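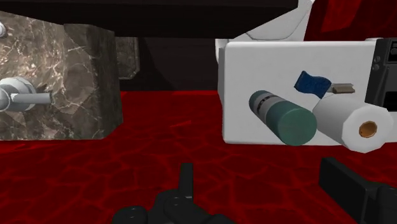
Valdemar Þórarinsdóttir
September 10, 2020

Working rules for simulated kitchen scenes, as we run them at Stondberg since the August revision. Short thread. Most of it applies to any randomized indoor set.

Rule 1. Randomize materials per surface, never per scene. Floor, counter block, slab and panel each draw separately. A marble block on a cracked red floor is a legal draw. Do not reject a scene for looking ugly.

Do reject a scene if the draw leaves an object with the same color and brightness as the surface behind it. Zatell runs this as a contrast check before the episode starts. If it fails, redraw the surface and keep the object.

Rule 2. Log the seed with the episode, in the same record. Last month we had 2513 episodes and had to drop 22 of them. The seeds were in a separate file and the file had been overwritten. They could not be replayed.

Rule 3. Start with the gripper open and nothing between the fingers. A closed start teaches the policy to wait for a reset motion that the real arm does not make. Write the opening width into the header, in millimeters.

Rule 4. Fixtures count as obstacles. A lever sticking out of the front of a block needs its own collision shape. A bounding box around the whole block and lever is too coarse and blocks approaches that are fine on hardware.

Rule 5. Cylinders. A container or a paper roll gets a real cylinder or convex hull, with the faceting of the visual mesh kept out of the contact model. Flat facets let a roll rest at angles it would never hold on a counter.

On friction: sample it per object, inside limits written down beforehand. Widening the limits after a bad run is a new configuration and gets a new version number. Fjeld has the template.

Rule 6. Labels on objects may be unreadable at the working distance. Leave them that way. Do not swap in a sharper texture for the policy camera only. Training and evaluation use the same assets.

Rule 7. Deep shadow stays in. Set a floor on exposure for the whole view and leave the dark area under a slab alone. We tried brightening it locally in Brener and the depth estimate got worse at the edges.

Rule 8. Two people sign off on a configuration before it goes to the cluster. One of them must not have written it. The check takes a few minutes if the header is filled in correctly.

Limit for one batch is 1750 episodes. Past that, split it and give each part its own header.

Corrections welcome, with a seed attached. I can't do much with a screenshot.

© 2020 Valdemar Þórarinsdóttir | Contact | Back to top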